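旧台式机加内存，两条插好以后要不要再动？顺便问清灰和风道

版块：旧电脑维修与升级

楼主 shufen_ye
发表于 2022年8月4日

各位好。我先说明一下，中文不是我的第一语言，有些零件的中文名字我是查了词典才写的，如果写错请大家指出来，我会改正。

我手里有一台旧的台式机，是从一家叫 Drellia 的小公司处理办公设备的时候买来的。机器本身可以用，只是很慢，打开一个大一点的表格就要等很久。我想把它整理好，给家里写文件和看视频用。我不想花很多钱。原来的硬盘我已经换成了固态硬盘，比以前好，但是同时开很多网页的时候还是会卡住。

所以我打算处理内存。我的问题有三个：
一，两条内存如果容量一样、牌子不一样，长期使用是否有问题？
二，拆机箱的时候，那个灰色的塑料导风罩需要先拿下来吗？我看有的教程拿下来，有的教程不拿。
三，内存插槽两头的白色卡扣，按到什么程度算是到位？我怕用力太大把主板压坏。

谢谢大家的耐心。

2楼 老槐树下修电脑
牌子不一样没关系，电压和代数一样就行。频率不一样的话会按低的那一条跑，你写文件看视频感觉不到区别。
导风罩看机型。有的是一个卡子，一拉就起来，有的要先拆风扇那边的螺丝。不挡手就不用拿。
卡扣你听声音，“咔”一声就是到位。

3楼 Prollska用户
不太同意楼上说的“没关系”。我自己的机器混插过，开机能进系统，但是每隔几天蓝屏一次，查了两个星期才想到是内存。单独插哪一条都正常，放在一起就不正常。建议楼主要么买一对同型号的，要么混插以后认真跑一遍内存测试，不要只看能不能开机。

4楼 老槐树下修电脑
回复3楼：你那个是个别情况。我这边混插的旧机器多了，绝大部分没有问题。蓝屏也可能是插槽脏，或者金手指氧化。你当时擦过金手指没有？

5楼 Prollska用户
回复4楼：擦过，用橡皮擦的，没有用。换成同型号的一对以后就再也没有蓝过。我没有说混插一定坏，我说的是要测试。

6楼 shufen_ye（楼主）
谢谢两位。我觉得你们说的都有道理，所以我决定用同型号的两条，在旧货市场上找到了，也不贵。

照片我放在下面，第一张里能看到打开的机箱，请大家看里面的内存和旁边的接线。
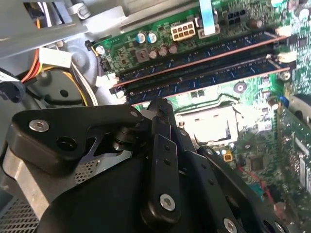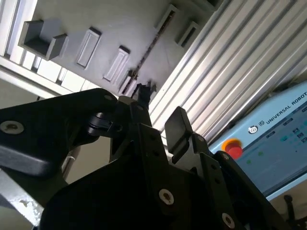 我有一件事还不放心。主板上方的插头很多，有白色的八针电源插头，也有黑色的六针插头，还有一条浅蓝色的排线。我每次碰到内存附近，手背都会蹭到这些线。是不是应该先把它们都拔下来，做完再插回去？我担心的是，拔下来容易，插回去的时候会记错位置。

7楼 Irnstead
不要拔。能不动的就不动。我的习惯是只拔主机后面那根电源线，然后按住开机键几秒钟，把剩下的电放掉，手摸一下机箱的金属部分再开始。里面的插头，除非挡住内存的路，都留在原位。
排线尤其不要反复拔，老机器的排线插头用的时间长了，塑料会变脆，拔的时候拉着线而不是拉着插头，很容易坏。

8楼 阿冬不加班
同意不要拔。不过如果一定要清灰，电源线那一束最好先理一下，不要让它靠到风扇的扇叶上。我见过线皮被扇叶磨破的，声音很奇怪，像有虫子在里面叫，主人还以为是硬盘坏了。
用软的扎带就可以，不要扎得太紧，以后还要拆。

9楼 老槐树下修电脑
楼主，两条内存看起来都已经在槽里了，卡扣也在。开机认出来几条？如果两条都认，就可以收工了，不要没事再拔下来看一遍。内存槽也是有寿命的。

10楼 shufen_ye（楼主）
我还没有开机。我想先把灰清干净，再做最后的检查。您说收工，可是我觉得机箱已经打开了，不清灰有点可惜。

我另外想问一下清灰的工具。家里有一个油漆刷，毛比较软，没有用过。还有一个吹头发的吹风机，有冷风。这两样可以用吗？我不太想再买专门的东西。

11楼 阿冬不加班
刷子可以，先确认不掉毛。吹风机用冷风，离远一点，不要对着一个地方一直吹。风扇要用手指轻轻按住再吹，不然扇叶被吹得飞快，对轴承不好。
金属网孔那一面是最容易积灰的，因为进风都从那里走。从里面往外刷，灰就掉到外面了。记得在阳台上做，不要在卧室。

12楼 Irnstead
吹风机我不推荐。冷风档很多也不是完全的冷风，而且容易起静电。手动的气吹便宜得很，就是擦相机镜头的那种橡皮球，慢是慢一点，但是放心。

13楼 阿冬不加班
回复12楼：气吹清一台这种机箱，手要酸半天。我用冷风吹了很多年，没有吹坏过东西。

14楼 Irnstead
回复13楼：没有吹坏过，不等于适合推荐给第一次拆机的人。楼主自己选吧。

15楼 Xinyi Lu
我以前在一家叫 Dai 的维修店帮忙，说一点店里的做法，供楼主参考。

内存：装之前先看缺口的位置，内存中间的缺口不在正中，对准了再往下压。两头轮流用力容易歪，最好两个拇指同时压。到位以后卡扣会自己立起来，贴在内存的边上。如果有一头没有立起来，不要用手把卡扣硬推过去，应该把内存取出来重新插。

导风罩：如果您以后拆过它，装回去的时候一定要扣好。有些人嫌麻烦，就不装了，觉得敞开一点散热更好。其实这种机箱的风是设计好走哪条路的，少了罩子，风扇转得再快，有的地方也吹不到。

电容：老机器可以顺便看一眼主板上的电容，顶部应该是平的。如果有鼓起来的，或者边上有棕色的东西流出来，那么加多少内存都没有意义，先要考虑主板。

费用：如果送到店里，只是装内存和清灰，我们那边的收费不高，但是我觉得楼主自己完全可以做。

16楼 Prollska用户
楼上说的电容很重要，我上次忘记提了。另外补充一句，螺丝请用小盒子装好，侧板的和硬盘架的分开放。长短不一样的螺丝拧错位置，有时候会顶到里面的东西。

17楼 shufen_ye（楼主）
谢谢 Xinyi Lu，您写得很清楚，我全部读懂了，只有“立起来”这个词我一开始理解错了，以为是要往外翻。

电容的顶部我会用手电筒一个一个看。吹风机和气吹的问题，我想了一下，还是买一个气吹，手酸就分两天做。

还有一个问题，预算。如果最后发现主板也不行，你们觉得还值得继续修吗？我在网上看到整机二手的，好一点的最高要3,000元，便宜的2,000元以下也有。

18楼 老槐树下修电脑
主板坏了就不要修了。同型号的旧主板买回来，你也不知道它还能用多久。加一点钱换整机，固态硬盘拆下来还能接着用。

19楼 Irnstead
这次我同意18楼。不过写文件看视频用不到3,000元的机器，2,000元以下慢慢挑就够了。内存别急着一起卖掉，先看新机器是不是同一代，不是同一代的插不进去。

20楼 阿冬不加班
我反对。旧主板又不贵，自己换一次能学到很多东西。我第一台机器就是这样换出来的，用到今年二月才退休。

21楼 老槐树下修电脑
回复20楼：楼主是要给家里用的，不是要学修电脑。

22楼 shufen_ye（楼主）
请不要争论，我两种意见都会考虑。说真的，我也有一点想学，可是家里人更想早一点用上。

我先清灰，然后看电容，然后开机进 BIOS 看内存认到多少，再按照3楼的建议跑一遍测试。请问测试软件用系统自带的可以吗，还是要另外做一个启动盘？

23楼 Prollska用户
自带的先跑一遍，能查出大部分问题。想放心一点再做启动盘，晚上睡觉前开始跑，早上起来看结果。有一个错误就算不通过，不要觉得“只有一个，没关系”。

24楼 shufen_ye（楼主）
明白了，晚上跑。有结果我回到这个帖子里写。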